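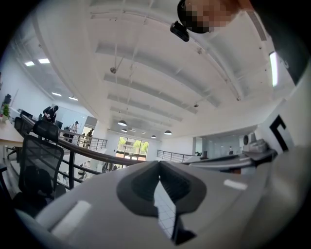 Projektbericht: Können Maschinen schon aufräumen?
Praxissemester, Gruppe Sanel
Stand: 30. November

Ausgangsfrage

Als wir im März mit dem Projekt anfingen, wollten wir eigentlich nur wissen, ob ein Roboterarm eine Kaffeetasse vom Schreibtisch in die Spülmaschine bringen kann. Daraus ist viel mehr geworden. Unsere Gruppe heißt Sanel, nach dem ersten Demonstrator, und inzwischen geht es um eine ganze Liste kleiner Arbeiten, die in Büros, Haushalten und Werkstätten jeden Tag anfallen: Tassen einsammeln, Stühle anschieben, Papier nachlegen, Pflanzen gießen, Schrauben sortieren.

Betreut hat uns Sabina Sheikh, die uns gleich zu Beginn geraten hat, die Aufgaben erst einmal selbst mit dem Handgreifer zu machen. Das war der beste Rat des ganzen Semesters!

Vorgehen

Wir haben 20 Aufgaben ausgewählt und jede davon mit dem Greifer in der Hand durchgespielt. Wer mit zwei Fingern aus Kunststoff eine Schranktür öffnen muss, versteht sehr schnell, was die eigene Hand sonst alles nebenher erledigt. Insgesamt kamen 808 Durchgänge zusammen, verteilt auf die Büroetage in Brerkgate und die Werkstatt in Jistitz. Mit über 400 davon haben wir anschließend die Steuerung für den Arm trainiert, der Rest war zu kurz, doppelt oder falsch beschriftet. Das Beschriften haben wir unterschätzt, dafür gingen fast drei Wochen drauf.

Die Software stammt aus dem Vorgängerprojekt Vaughan. Wir haben den Teil für die Griffplanung übernommen und die Auswertung neu geschrieben.

Ergebnisse

Am besten lief das Einsammeln von Tassen. Von 50 Versuchen mit dem Arm gingen 41 gut, und das bei verschiedenen Formen und Henkeln. Als das zum ersten Mal fünfmal hintereinander klappte, haben wir im Labor laut gejubelt. Auch das Sortieren von Schrauben nach Länge geht ordentlich, solange sie nicht übereinanderliegen.

Schwierig bleibt alles, was nachgibt. Putzlappen, Müllbeutel und Kabel hat der Arm zwar oft gegriffen, wusste danach aber nicht weiter. Beim Papiernachlegen hat er regelmäßig zu viele Blätter erwischt. Bürostühle anschieben sah auf dem Papier leicht aus, aber Rollen drehen sich, wohin sie wollen — der Arm schob, der Stuhl fuhr im Bogen davon.

Licht war ein eigenes Thema. Große Fenster, Deckenlampen und glänzende Flächen im selben Raum bringen die Objekterkennung durcheinander, ein Mensch merkt davon gar nichts. Mit gemischten Aufnahmen von morgens und abends wurde es spürbar besser.

Einschätzung

Einen ganzen Feierabendrundgang durchs Büro schafft unser System noch nicht. Einzelne Handgriffe dagegen schon, und zwar zuverlässiger, als wir im März gedacht hätten. Für die Werkstatt sehen wir den Nutzen früher als für die Küche zu Hause, dort liegen die Teile wenigstens meistens am selben Platz.

Offene Punkte

Greifkraft bei dünnwandigen Bechern nachmessen. Fingerpolster nach längerem Einsatz auf Abrieb prüfen. Die Gießaufgabe — bisher nur mit leerer Kanne getestet — im nächsten Semester mit Wasser wiederholen.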